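Subject: Re: [toyswap] Toy cars: how are you sorting them?
From: Saodah Subramaniam
Date: Wed 20 May

> Hi all, we got a big mixed box from the Skirnstead drive and half of it
> is little cars. Do you bother sorting them or just put the lot out?
> Also does anyone have a good way to keep the tables clean?
> — Jeria

Oh, please do sort them, it makes such a difference! We put ours out mixed at the Clamstead swap last May and the kids dug straight to the bottom and left half of them on the floor. This year I split them up first and I had a wonderful afternoon doing it (my tea went cold twice).

For the tables, plain brown paper. One big sheet over the top and you can see every stray wheel and bit of fluff against it, and when you're done you fold it up and shake it out over the trash. Ours has creases from being folded so many times and it still does the job. Then I stand an open plastic bin right on the paper and work out of that. Low sides are best — you want to see the little ones at the bottom, and a pale color helps too.
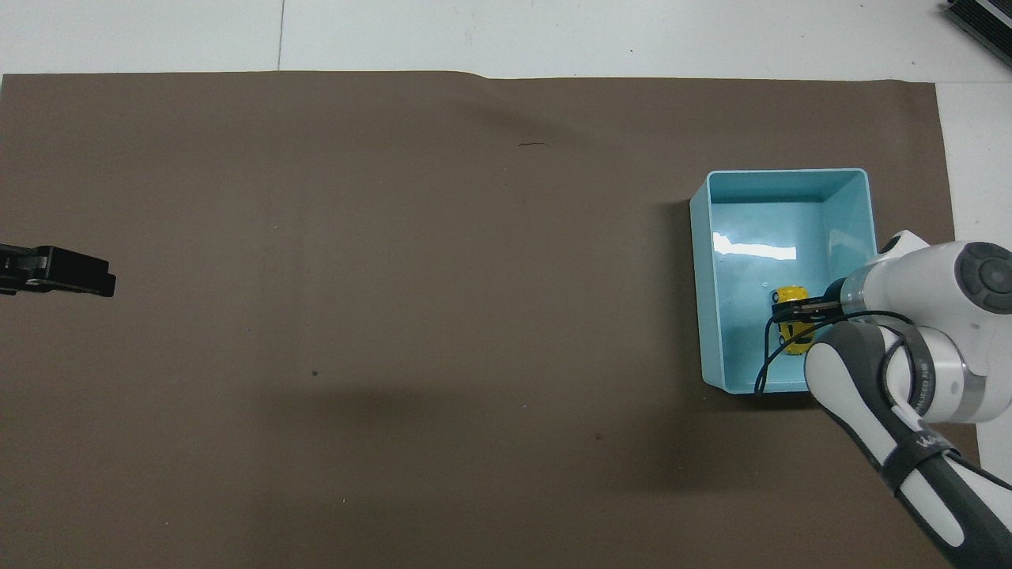 How I split them

1. Small cars with all their wheels go in a bin by themselves. We ended up with 244, and I loved every one.

2. Anything with a loose axle goes in a shoebox for the repair evening. I have 14 waiting and I can't wait to get at them!

3. Trucks and diggers get their own bin, otherwise they squash everything else.

4. Track pieces in a bag, tied to whatever they came with.

I'm wiping the cars down with a damp cloth and letting them dry overnight on a towel. If you want spare bins, I have five I can bring over to Skirnstead, just say which day suits you.

Saodah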